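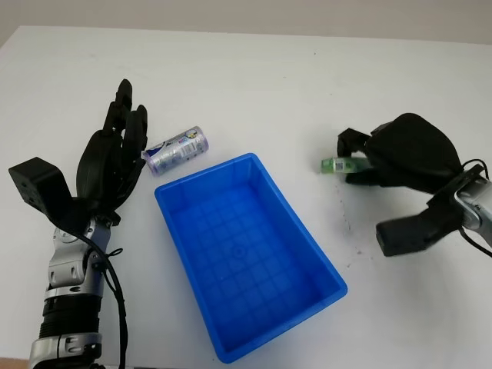

How many of our front pages need a person to pick out the lead story?

Going by what I got through on Wednesday, around 20 percent of them, nearly all tabloids.

Wednesday, carried on after lunch

OK so the full set of front pages is finally in one folder, 3,611 of them, national and regional together, and I can stop asking Jianguo where the second half went (it was on the old drive, under a folder called "new"). I spent the morning running the lead-story picker over the lot and the afternoon reading what came out with a large coffee.

The rule we had was dumb but I liked it: biggest headline by area is the lead. For broadsheets that's fine! The Wosto pages are a dream, there's one main headline, a deck under it, a photo beside it, done. Same for most of the regionals, apart from the weekend editions with the big property banner, where the picker cheerfully told me the lead story was HOMES.

Tabloids are where it goes to pieces. The biggest type on the page is often a puff for something inside, or a giveaway, or a TV thing across the top, and the real lead is squashed into a column down the side. And then you get pages where a picture of one story sits right over the headline of another. I stared at one for ages trying to decide if the minister in the photo had anything to do with the headline about bin collections. He didn't. Different story, page 7. I'd have misread that at a newsstand too.

Arwel's suggestion was to go by where the byline is. I tried it on a batch and it's better than I expected, puffs almost never carry a byline so they drop straight out. Trouble is some front pages have no byline at all, just "turn to page 4", and then the picker returns nothing and moves on without telling you. Need to make it complain. I've put in a warning for now, ugly but it prints.

Headline text: Retano reads ordinary headlines nicely and falls over on white type on a dark photo. It also can't cope with quote marks at tabloid size. It reads an opening single quote as a comma, or drops it, and that really matters to us, seeing as half the point is counting how often papers put a claim in quotes and how often they state it flat. "Minister 'knew'" and "Minister knew" are two very different headlines!! I'm not trusting any quote-mark figures until someone has checked them by eye. Writing that here so I can't pretend later that I forgot.

The Brorkier scans are also a bit crooked, all leaning the same way, so I straightened them in one go before reading. Kept the originals in the same place with _raw on the end. Please don't tidy those up, Jianguo, I know you want to.

Hand coding. We're pulling 800 pages for people to go through properly, each one read by 2 coders who don't see each other's sheets. Using the Zacharopoulos headings (lead topic, who gets quoted, tone, picture match) except I've split "politics" into national and local. Lumping a council parking row in with a cabinet resignation was making the regionals look far more Westminster-minded than they are. Arwel isn't sold on "tone" as a heading at all and thinks we'll disagree on every other page. He might be right. We'll do a small batch together first and argue out loud, then see if the heading survives.

Things I keep bumping into:

- late editions. Same date, same paper, different splash. I've been keeping the last one and I'm not sure that's right
- wraparound ads. Is the front page the ad or the page behind it? I went with the page behind it where we've got it, otherwise marked "wrap"
- Sunday titles are filed with their daily sisters and they shouldn't be, they read like other papers altogether

Asked Jianguo for a count of wraps by title. If they're mostly one paper we may just leave it out of the tone part.

Tomorrow: byline rule plus the size rule together, byline first. Redo the property banner pages by hand, it's quicker than being clever. And find out who has the coding sheets from December, the shared copy is blank from row one down.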